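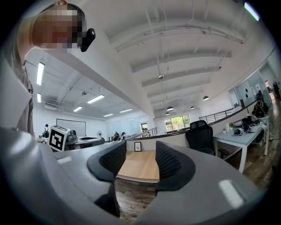
Suha Masri

Cuaderno de taller · Espacio y mobiliario

Enero, jueves, 8:40

Empiezo la página de hoy con el café todavía lleno, que ya es mucho decir. Toca seguir con la sala grande. Quedamos en que cada una iba apuntando lo suyo y luego lo juntábamos, así que esto es para mí, para Liton y para quien tenga que mover muebles la semana que viene sin que yo esté delante (¡leedlo entero, por favor, que la otra vez os quedasteis en el segundo párrafo!).

Lo primero, la pizarra. Sigue en la pared blanca del fondo y ahí se queda. Estuve dándole vueltas a lo de traerla más cerca de las mesas, porque la mitad de las veces acabamos escribiendo en papelitos por pura pereza de cruzar la sala, pero es grande, el marco es fino y me da pánico desmontarla. Macapagal dice que en una tarde se hace. Macapagal también dijo eso de la estantería del pasillo y todavía tengo los tacos en una bolsa. Se queda donde está y lo que acercamos son las mesas.

Ahora el ventilador. Está al lado de la pizarra, casi en la punta derecha, el blanco de pie. En enero parece una tontería hablar de ventiladores, ya lo sé, pero cuando se junta gente ahí al fondo el aire se pone espeso enseguida y lo agradecemos todos. El problema es que para escribir en ese extremo de la pizarra hay que ir esquivándolo, y cada uno lo empuja hacia un lado distinto. Propongo correrlo 40 centímetros hacia la derecha y marcar el sitio en el suelo con cinta. Antes de pegar nada quiero ver hasta dónde da el cable – no pienso poner una alargadera cruzando el paso.

Luego está el murete. Aquí tengo sentimientos encontrados. Por un lado me gusta: separa la zona del fondo sin cerrarla, y el que está detrás se siente un poco más recogido. Por otro, desde las mesas de este lado casi no se ve quién hay allí, y me paso el día levantándome para comprobar si puedo preguntar algo o si están en mitad de una reunión. Liton quiere ponerle plantas encima. Yo digo que plantas sí, pero bajitas, que si encima le sumamos un helecho ya no nos vemos nunca más. He pedido presupuesto a Stonder para una balda estrecha que vaya apoyada sobre el borde; me contestaron con dos opciones y las dos me parecen caras para lo que es. Les he escrito otra vez preguntando por la misma balda sin el canto redondeado.

Medidas pendientes:
– largo del murete por la parte de arriba
– distancia del murete a la pared del fondo
– altura del marco de la pizarra por abajo
– fondo de las mesas nuevas, si es que llegan

Lo de las mochilas. La gente entra, se va derecha al fondo y se queda un rato de charla con la mochila todavía puesta, y es que no tiene dónde dejarla. Acaban en el suelo, detrás de una silla, o encima de la mesa de otro. Con 4 ganchos en la pared de la izquierda de la pizarra lo teníamos medio resuelto, y creo que con unos sencillos sobra. Ojo con la altura: los de la cocina los pusimos tan arriba que yo tengo que ponerme de puntillas.

10:15. Vuelvo de hablar con los de Vemeo por lo del ruido. Les conté cómo es la sala: abierta, pared blanca y lisa al fondo, poca cosa blanda dentro. Me recomiendan empezar por la pared larga, con paneles a los dos lados de la pizarra, y esperar a ver cómo queda antes de comprar más. Me pareció sensato, y además me gustó que no intentaran venderme el techo entero de golpe. Mandan muestras. He pedido gris claro y un verde apagado que en la pantalla se veía precioso (en la pantalla todo se ve precioso, ya os contaré). Si ponemos paneles a la izquierda, los ganchos tendrán que ir más abajo o buscarse otra pared, así que que nadie taladre todavía, ¡nadie!

Mesas. Quiero probar esta tarde a girar dos, las que están más cerca del murete, para que desde la silla se vea la pizarra sin torcer el cuello. Macapagal me echa una mano. Recoged antes lo que tengáis encima, que la última vez apareció un destornillador dentro de una maceta.

16:30. Giradas las dos mesas. El paso queda más estrecho de lo que yo había imaginado, pero con las sillas metidas se circula bien. Me he sentado un rato en cada una y desde la de la izquierda se lee la pizarra entera, desde la otra el ventilador tapa una esquina. Otro motivo para correrlo. He dejado las dos así hasta el lunes, venid a sentaros y apuntad aquí debajo lo que os parezca, aunque sea una queja.

El cable del ventilador no lo he mirado. Mañana.

Guardado en: Taller, Sala grande, Notas sueltas

Este sitio utiliza cookies propias y de terceros para mejorar la navegación. Si continúas navegando, entendemos que aceptas su uso. Aceptar · Más información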